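Floor Marking and Textile Handling in a Shared Office: Project Report

Submitted Jun 6, 2025
Unit: Workplace Organisation, Nomora College

1. Background

The project was carried out at the Evard office, an open-plan workspace with carpet throughout. The organisation collects donated clothing and household fabric for Heltell, a reuse program that accepts sorted and folded goods only. Until this year, donations were left wherever there was room. Staff reported that piles blocked the main walkway and that clean items were being mixed with items still to be checked.

The project had 2 aims. The first was to define fixed places on the floor for goods at each stage. The second was to write a folding guide for heavier knitted fabric, which had been returned by Heltell more often than any other type.

2. Floor marking

Zones were marked directly on the carpet with tape. Painted lines and screwed-down edging were ruled out by the terms of the lease. A silver-white tape was selected after a short comparison with a paper tape, which lifted at the corners when a chair was rolled over it.
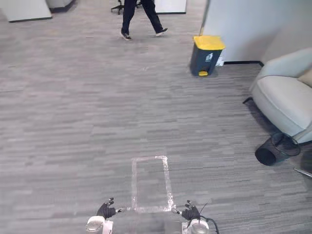

Each zone was laid out as a rectangle, with the longer side following the direction in which goods are carried. The carpet has a pattern of short horizontal streaks in light and dark gray, and plain gray tape was found to be difficult to see against it. The shinier tape was easier to pick out when walking through the office.

The main difficulty was keeping the tape flat. Long strips tended to crumple, and pulling them up to start again weakened the adhesive. We recommend laying each side in shorter lengths and pressing them down from the middle outward. The corners should overlap fully.

The walkway remained in use during the work. Staff were asked to step around the zones, and most did so without further reminders. The floor area covered by the plan was 581 square feet, including the walkway.

3. Handling knitted fabric

Knitted fabric presented a different problem. It stretches under its own weight, and a large piece lifted from one point sags into thick folds that are hard to straighten afterward. Lighter cottons did not behave in this way and are left out of this section. 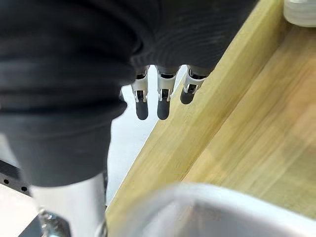 The guide asks the handler to gather the piece from underneath and support as much of its width as possible before moving it. It should then be lowered onto a clear, smooth surface and opened out from the centre. Where the knit has a visible rib, the rib serves as a guide line for the first fold. Dark colours need good light at this step, as creases in charcoal or navy cloth are easily missed.

Wooden surfaces with a raised edge strip need some care. Fabric resting across the strip keeps a ridge, and the fold made over it will not sit square. The piece should be placed fully to one side of the strip.

4. Costs

Tape was purchased from Mahama under the office's existing supply account. No furniture was bought. The college's materials allowance was not drawn on.

5. Limitations

The trial was short and took place during a quiet period for donations. Heltell handles about 4,000 items in a busy season, and the zones have not been tested at anything near that level. The folding guide was written for adults working at standing height and may need to be revised for seated staff. We were also unable to assess how the tape holds up to regular vacuuming.

6. Recommendations

The zones should be kept in their present positions until August and then reviewed. Damaged tape should be replaced by the full side, as patches leave a raised join. A printed copy of the folding guide should be kept where fabric is sorted. A label should be added to each zone stating the stage of the goods placed there, in wording agreed with Heltell.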